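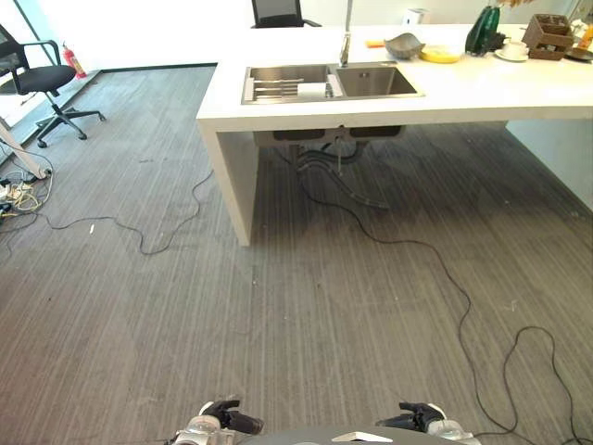
About Favance

Favance helps small and medium companies to plan the purchase of robots. We do not sell robots and we do not take commission from those who sell them. Our customers pay us for a plan, a budget and a list of questions for the supplier, and then they decide by themselves.

The company was started by Léonie Pons, who worked before as a buyer for Lalton, a maker of kitchen fittings. She saw there how a machine could be ordered in one afternoon and then wait for months, because the floor, the power supply and the training had no line in the budget. Our first customer was the Plunard laundry, and we still review their equipment plan every July.

Today we are a team of six, with a test room in our own office. The room has a counter with a double sink, a dish rack, a cup and a vase, and office chairs on a carpet floor. A customer can come with a task from his own work and see how a two-arm robot is set up for it before he signs anything.

How we work

We begin with a visit of your site, normally for one day. After this we write the budget in two parts - the price of the machine, and all the rest: grippers, spare parts, cabling, insurance, the hours of your own people. The plan is delivered in 15 working days. For a company which only wants a second opinion on an offer it already has, we do a shorter review.

Our planning sheets, named Riviere, are free to download. They have been downloaded nearly 1,000 times, and we correct them when readers write to us about a mistake.

Page updated 26/08/2021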